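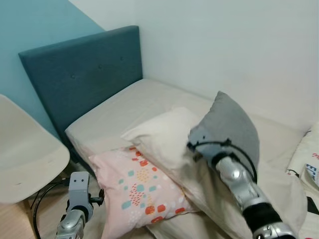 字数约2000字 · 阅读时间6分钟

第六章 从示范中学习:样本从哪里来

读到这一章的同学,多半已经把前五章的公式推过一遍,也许还在作业里训练过一两个小小的策略网络,看着损失曲线慢慢往下走,心里有点得意。这份得意是应该有的,我当年也有过。不过我想请大家先把公式放一放,陪我到一间卧室里待一会儿,因为这一章要讲的事情,大半发生在床边、桌边和水槽边,发生在有人一遍又一遍抓起枕头的时候。

整理床铺,在家务里大概算是最不起眼的一件。我们小时候被大人催着做,长大了又催别人做,几乎没有谁认真想过手是怎么动的。可是请你今晚回去试一试:把枕头从床中间拿起来,放到床头去,动作放慢,慢到能够回答每一个细小的问题。你先碰的是枕头的哪个角?是捏住一点布料,还是把手掌伸到下面去托?枕头被提起来以后,里面的填充物往下坠,你的手腕是什么时候跟着转的?我在课堂上问过许多届学生,答得出来的很少,答得出来的人也常常彼此不一致,争起来还挺热闹。

这就是示范学习的出发点。有些本领我们会做却说不清楚,既然说不清楚,那就做给机器看。章首的图里,夹爪抓住的是灰色枕头靠左下的位置,旁边还有一只米白色的枕头和一只粉色带图案的枕头,再往下是一大团叠着的奶油色被子。对于一个学习系统来说,这样一刻的价值在于它同时记下了两样东西:当时看到了什么,以及当时手臂处在怎样的状态。前者我们称为观测,后者连同接下来发出的指令,构成动作标签。把许多这样的时刻按先后连起来,就得到一条轨迹;把许多条轨迹收在一起,配上任务说明,就得到一个示范数据集。

6.1 一个叫贾西茨的小数据集

为了让后面的讨论有个落脚的地方,本章会反复用到一个教学用的数据集,名字叫 Jasitz。它是我和几位同事在 Kodholm 实验室里攒起来的,一共2174条轨迹,全部是卧室里的整理任务:摆枕头、铺被子、把散落的小件收到一边。规模不大,放到今天的研究里甚至有点寒酸,但是它的好处在于每一条我们都看过,哪里好、哪里糟,心里有数。

说起来,最早的计划要体面得多。哈迪·达巴斯(Hadi Dabbas)负责任务设计,他在白板上写了满满一墙的规范,枕头该放在哪里,镜头里该出现什么,每条轨迹从哪个姿势开始,都规定得清清楚楚。我们照着这份规范录了124条,拿去训练,在同一张床上测试,效果好得让人想请客。后来换了一套床单,策略就不知所措了,夹爪悬在枕头上方,迟迟不肯落下去。里马·哈姆丹(Rima Hamdan)把那124条从头看到尾,然后很客气地告诉我们,每一条里枕头都朝着同一个方向。

从那以后,我们才开始认真对待“多样性”这个词。请注意,多样性和杂乱是两回事。随手把东西往床上一扔,扔上一百次,得到的往往还是那么几种局面,因为人的随手其实很有规律。我们后来的办法是给每次录制抽一张布置卡,卡上写明用哪几只枕头、哪一只压在哪一只上面、被子叠着还是摊开。枕头的颜色和图案也要换,纯色的、带花纹的都要有,免得模型偷懒,把“枕头”学成了“某一种颜色的一块”。

6.2 操作者也是数据的一部分

初学者常常把操作者想象成一个透明的人,好像示范自己会流进硬盘里去。实际上,每位操作者都会把自己的习惯留在轨迹里。科琳·特朗布莱(Colleen Tremblay)的动作干脆,靠近、合拢、提起,一气呵成;亚拉·马哈斯内(Yara Mahasneh)喜欢在合拢之前稍微停一停,调整一下角度。两种做法都能完成任务,可是把它们不加区分地混在一起,用最简单的均方误差去拟合,模型学到的就可能是两者的平均:停也没有停住,走也没有走快。这个现象叫多峰性,本章第四节会用整整一节来对付它,这里先请大家记住它的样子。

那么,是不是让所有人都按一个模子操作就好了呢?我自己曾经这样主张,而且主张得相当固执。现在我的看法缓和了许多。统一起始姿势、统一任务的完成标准,这些是值得的;至于中间怎么走,留一点余地反而有益处,因为策略在运行时总会偏离示范,它需要见过一些不那么漂亮的路径,才知道怎样从偏离的地方回来。

6.3 失手的那些条怎么办

夹爪滑脱、枕头带起了被角、抓到一半发现位置不对又退回去,这些在录制中天天都有。最省事的做法是删掉,很多团队也确实这么做。德芙娜·赫弗南(Dymphna Heffernan)当时坚持把它们留下来,单独做标记,我为此和她争论了大半个十月,最后是我让步,现在回头看,让步让得对。一次滑脱之后的重新抓取,恰恰告诉系统出了岔子该怎样补救。只是标记一定要做好:哪一段是失手,哪一段是恢复,应当分开注明。把失手的动作当作正确答案喂给模型,后果大家可以想见。

标记这件事琐碎得很,也最容易被推迟。我的建议是录完一条就标一条,趁着操作者还记得自己刚才想做什么。隔了两个星期再去看,连本人都未必说得出那一下停顿究竟是犹豫,还是在等夹爪张开。

本章后面的安排如下。第四节讨论多峰性以及几种应对的模型;第五节讲观测与动作的时间对齐,内容枯燥,但请不要跳过;第六节讲怎样划分训练集与测试集,尤其是为什么不能把同一次布置下录的轨迹拆到两边。章末的练习需要用到 Jasitz 的一个子集,请提前下载。

课前准备

请找一只枕头和一位同伴。一个人闭上眼睛,只按照另一个人的口头指令,把枕头从床的中间移到床头;完成之后交换角色,再做一遍。把你们用过的全部指令写下来,标出哪些地方说了不止一次,哪些地方干脆伸手去帮了忙。这张纸请带到课堂上,我们讲6.4节的时候要用。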